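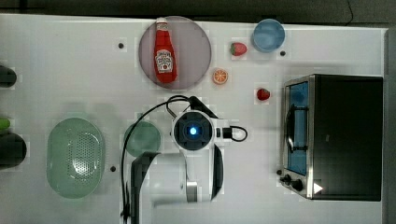 Plate, bottle, colander and oven on the worktop at the Skendar play kitchen.

Play Kitchen Assistant (part-time), Skendar Toy Library, Vuvville

3 minute read

Print this page | E-mail this page

Skendar lends toys to families and nurseries in Vuvville and the villages nearby. We have 290 member households and a play room that is open to them every afternoon. We are looking for a play kitchen assistant to look after the kitchen table and the sets that go out on loan from it.

The post is 13 hours a week, term time and August, from noon. It is a fixed-term post for 2 years. Pay is £765 a month.

What the work involves

You will set the table before the room opens and put everything away after it closes. The table has a white top and we keep it plain so that small children can find things on it. Most of what goes out is play food (strawberries, an orange slice and so on) with the crockery and pans to go with it.

You will also check sets in and out. Each one has a card listing its pieces, and you go through the card with the family at the desk. Missing pieces are written on the back. We don't charge for a lost strawberry, but we do need to know so that the set can be made up again from the spares drawer.

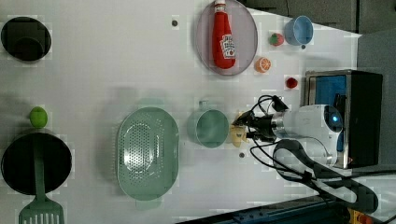 Cleaning

Everything is washed by hand in the back kitchen with mild soap and left on the rack. The colander needs a soft brush for the holes. Pans and mugs are wiped inside as well as out. The oven must not go in water. Wipe the door, the handle and the two knobs with a damp cloth and dry them straight away.

Repairs are done by Baek, who collect a box from us each month. You will pack the box and fill in the sheet that goes with it. You don't need to be able to mend things yourself.

Who we are looking for

You should be tidy, on time and happy to do the same job carefully each day. You will be talking to parents, childminders and children under five, so a calm manner matters more to us than experience. If you have worked in a nursery, a shop or a school kitchen, please tell us.
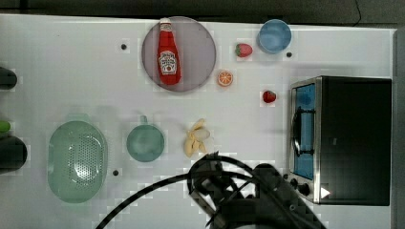

You will need to lift boxes of up to a medium suitcase in size and be on your feet for most of the shift. There is a step down into the store. The post is subject to the usual checks for work with children, and we pay for these.

Training is given in the first fortnight. You will learn the card system, the washing routine and how the shelves are laid out. Pans and bowls are at waist height, food is in the shallow trays and the oven has a shelf to itself.

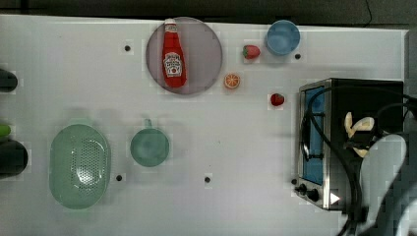
Sets are swapped over at the end of each half term, and you would be expected to work both days of the changeover. Holiday is taken outside these dates.

How to apply

Write to us at the Grometti Building, Vuvville, or hand a letter in at the desk. One side of paper is enough. Please say when you could start and give the name of one person who can provide a reference. Interviews are held in the play room and last half an hour. Travel within Vuvville is refunded.

Contact us | Copyright Skendar Toy Library | Back to top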